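I have spent this whole Tuesday teaching a robot to put fruit on a plate and I want to tell you all of it. Thread!

Quick setup for anyone new here: the project is called Litetum. The idea is that a person does an everyday job with grippers in their hands, every motion gets recorded, and later a robot arm learns to do the same job from those recordings. No code for the task itself. You just do the thing, over and over.

Goal for February: 70 good demos of "fill the plate." We started the day with 43 in the bag.

The fruit list is tomatoes, small oranges, and some little round brown ones. I love this mix so much. Three skins, three kinds of grip, and the tomatoes are the ones that will humble you.

Because a tomato is slick! And it has a pointy end, and it has a stem, and if you pick it up at a lazy angle it swings in the grip and you end up setting it down on its nose. My rule now is to come straight down over it, close slowly, wait a beat, then lift. 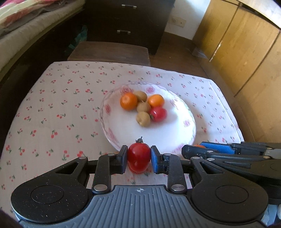
Do you need to know how to program to record demos like these?
Only the person who trains the model does. Recording takes steady hands, some patience, and a short practice session so you get used to how far the fingers open.

OK so, things I learned about my own hands today.

One: I rush the last inch. Every single time. The pickup is beautiful, the carry is beautiful, and then I sort of drop the thing because in my head the job is already done. The robot would learn that too! It copies the bad parts just as faithfully as the good ones.

Two: I'm terrible with my left hand. Dénes Orbán (who has been doing this way longer than me) told me to do ten minutes of left-hand-only practice before recording anything. I groaned. I did it. My left hand got so much better by lunch that I'm a little embarrassed about the groaning.

Three: talking while recording makes me sloppy. I like to talk. This has been a hard day for me, socially.

Somebody asked last week why we don't keep the fruit in the same spots so it's easier. You want it to vary! If the orange always sits in the same place, the robot can get away with memorizing the place. Move it around and it has to look for the orange.

Same goes for the order. I did a bunch of runs tomato first, then a bunch tomato last. When it goes last you have to find a gap between things that are already there, and that's a really different motion. You come in higher and you have to decide where the fingers will open before you get there.

That part is my favorite, by the way. The fingers need space too! I kept planning for the width of the tomato and forgetting about the width of the gripper, and then I'd nudge an orange on the way out.

And round things roll. I knew this. I have known this since I was a baby. And yet.

We keep the runs where something rolls and gets picked up again, and tag them separately. Dénes calls them recoveries and he gets more excited about those than about the clean ones. I get it now. A robot that has only seen perfect runs has no clue what to do when one goes sideways.

The runs we throw out are the ones where the person just gives up, or reaches in with bare fingers to fix it. (Me, twice, before coffee.)
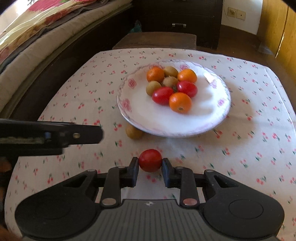

Squeezing is the other big one. With your own fingers you know how hard you're pressing without thinking about it. Through a gripper you get a lot less of that, so you learn to go by eye and by how the handle feels. I close until the fruit stops shifting and then I stop closing. Sounds easy, took me all morning.

Remote control next! Our friends over in Clallwood are doing the same plate task, but they sit at a desk and drive a real arm with a controller. Same goal, totally different feel. They say it's slower per run but they never record a motion the arm can't make, since the arm is the one making it.

With handheld you can go way faster, and you can also twist your wrist into something no arm would ever do. I caught myself doing a fancy little elbow thing around the far side of the plate and had to redo the run. Keep it boring, keep it reachable.

I want to try both on the same day and compare. Fülöp is the name of the arm in Clallwood (yes, it has a name, yes, I want to meet it).

Practical stuff for people who asked about doing this at home:

Any table is fine. Check your reach before you start, all the way to the far side of the plate, both hands.

Patterned cloth is fine too, and I like it. Kitchens have patterns in them.

Wipe the fingertips between batches. Tomato skin leaves a film and you'll notice the grip getting slippery before you see anything on the pads.

Write a one-line note after each run. I use a shared sheet called Flakum that we've had forever, and mine say things like "good, slow finish" or "bumped orange, fixed it." You will not remember by evening. I promise you.

Stop when your forearms get tired. The shaky runs look shaky.

Final count, drumroll please: 78! We blew past 70 and I still had some energy left, so I went back and redid a few left-hand ones I wasn't proud of.

Training starts tonight. First real test on the arm is later this week and I'll post whatever happens, including if it flings a tomato.

If you've done demos with soft fruit, tell me how you hold it. I'm especially curious about people who pick up from the stem end, I can't make it work at all.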